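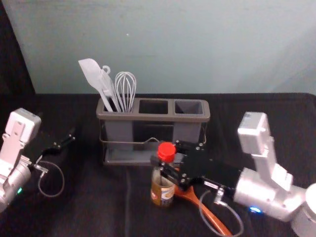

Wieser Hall > Kitchen Group > Minutes

Minutes of the Kitchen Group, March

Held in the small meeting room, 7.30 pm. Six members present, two apologies.

1. Minutes of the last meeting
Agreed and signed. One correction: the tea urn is kept in the store cupboard, not under the sink.

2. Utensil caddies
The group looked at the grey plastic caddy with three compartments. The left compartment had a white spatula, a white serving fork and a white whisk in it, and the other two were empty. There is a lower shelf or tray underneath and a thin wire handle across the front.

Members discussed whether to use this type at both ends of the worktop. Points made:
- Tall utensils can be picked out without opening a drawer.
- The whisk takes up a lot of room once other things are put in beside it. It may need a compartment to itself.
- The lower part could take tea towels, if folded small. One member would prefer it left clear for wiping.
- Sharp knives are not to go in the caddy under any arrangement. They stay in the locked drawer.

Agreed: spatulas and serving forks on the left, wooden spoons and ladles in the middle, whisks on the right. Labels to be made for the rims. To be tried until the May meeting.

3. Second caddy
Two suppliers had been asked. Clerkura has the same sort in stock and can deliver with the next order. Caklow had only a round pot without divisions. Agreed to order one from Clerkura. The old biscuit tin now used for spoons will go to the craft table.

4. Drawers
The top drawer still sticks. The second drawer has two tin openers that do not work and these will be thrown out. Odd cutlery to be sorted before the spring lunch. It was asked again that hirers put things back where they found them, and a notice will go up by the kettle.

5. Stock
Paper napkins: 600 left after the February supper. No more needed before summer.
Teaspoons are short again. Agreed to buy two dozen.
Washing-up liquid: the Fivau refill is nearly finished. Same again to be ordered.

6. Any other business
The cupboard key, tag 19, has not been returned. The hirers' list will be checked.
A request to move the bread bins was held over.

7. Next meeting
May, 7.30 pm, same room. The meeting closed at 8.25 pm.

Filed under: Kitchen Group, Minutes and Papers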